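Riltov (software)

Riltov is a control and task-planning package for pairs of robot arms that work at a shared table. It was first written by Nevzat Çetinkaya and has been looked after since its second release by a small group at the Cornden workshop, led by Jennylyn Catacutan. The package is used mainly for household handling tasks such as laying and clearing a place setting, sorting cutlery and folding small cloths.

History

Çetinkaya began the work as a set of scripts for replaying recorded arm movements. The scripts could repeat a movement well enough but had no way to deal with a plate that had been put down a little to one side. In the second release the replay code was moved into a separate tool, Eren, and Riltov became a planner that works out each movement from the camera view. Catacutan rewrote the timing code in the same release, after users reported that the two arms drifted apart during long runs.

Design

Riltov is split into three processes. The first reads the cameras and keeps a list of the objects on the table, with a position and a heading for each. The second, the planner, chooses which arm should act next and where it should go. The third sends joint targets to the motors. Camera data is read 30 times a second and joint targets are sent 90 times a second, with the missing steps filled in by a simple curve fit.

The processes pass messages through Vormont, a small message library that can also be used alone. Every message carries the time at which it was made. If the object list is too old when the planner asks for it, the planner holds both arms still until a fresh one arrives.

Sharing the table

The planner divides the space above the table into cells. An arm must reserve the cells it will pass through before it starts to move, and it gives them back one at a time as it leaves them. An arm that cannot get the cells it needs waits in its rest pose. Early versions reserved whole halves of the table, which was safe but slow.

Place-setting task

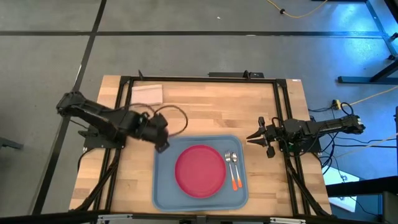

The place-setting task is the one most often used to check a new build of Riltov. The task file treats the tray as the parent object, and the positions of everything on it are stored relative to its corners, so the layout still holds if the tray is turned. With a red plate on the left half of a blue tray and a fork and spoon side by side to the right of it, the object list has four entries. Thin items are the harder part for the camera process, and a fork lying close to a spoon may be merged with it into a single object. A setting in the task file, off by default, makes the planner ask for a second view before it goes near cutlery.

Testing

The Cornden test set holds 1,295 recorded runs, of which 1,000 are replayed against each new build. The others are kept back for releases. Runs are marked by whether the final layout matches the task file, and the time taken is stored but does not affect the mark.

See also

Eren (replay tool)
Vormont (message library)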